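How to Set Up a Key Holder Plate for a Building With a Lot of Doors

Posted 1 Feb 2023 by Nia Owen

If you look after more than a handful of doors, a pocket key ring stops working. The keys wedge against each other and you end up trying six of them in the same lock. A key holder plate fixes most of that. It is a flat metal plate with a grip at the top and a line of holes around the outside, and each hole takes its own split ring.

This is how we set ours up at Standelow, where we have 30 doors on two floors plus the sheds.

What you need

A key holder plate
Split rings, a few more than you have keys
Plastic tags in at least one color
A fine permanent marker
A small flat screwdriver or a staple remover for opening rings
Paper and a pencil

Step 1. Sort the keys first

Put every key you have on a table and try each one in its door before it goes anywhere near the plate. It took me about 20 minutes per floor. Keys that fit nothing go in an envelope marked with the date. Don't throw them out for a few months. Elis Landeg found the meter cupboard key in ours the following September.

Step 2. Write the order down

Draw the curve of the plate on paper and mark the holes. Decide which end is the start. I go left to right with the grip at the top. Put the keys in the order you walk the building, front door first. Leave an empty hole between one floor and the next so you can feel the gap with your thumb.

Step 3. Put the rings on the plate

Do this before adding any keys. Open the end of the ring with the screwdriver, start it through the hole, then turn the ring until it snaps closed on the other side. Run a fingernail over the coil. If it catches, the ring isn't closed and the key will work its way off.

Keep your sketch next to you. It is easy to skip a hole in the middle and not see it until you're at the end.

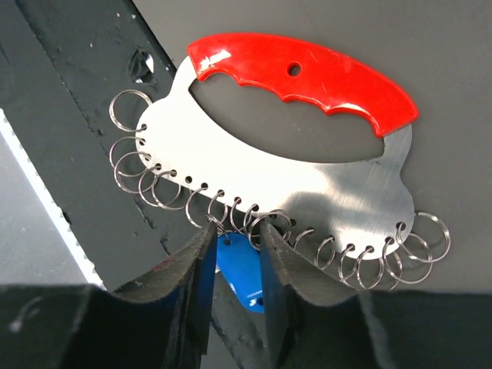 Rings on the plate, with a blue tag on one of the central rings.

Step 4. Add the tags

You don't need one on every ring. Tag the keys people ask for most, and one near the middle so you can find your place from either side. Write a number on the tag and keep the matching door name on your paper list. If the plate gets lost, a tag that says "office" is a help to the wrong person.

Step 5. Add the keys

One key to a ring, or 2 if they open the same door. Face them all the same way.

Step 6. Check it on a walk

Carry the plate around the whole building and open every door in order. Fix the list as you go. Jonas Baumgartner did ours with me and we swapped 3 keys before it matched.

Hang the plate on a hook by its grip and keep a copy of the list somewhere else.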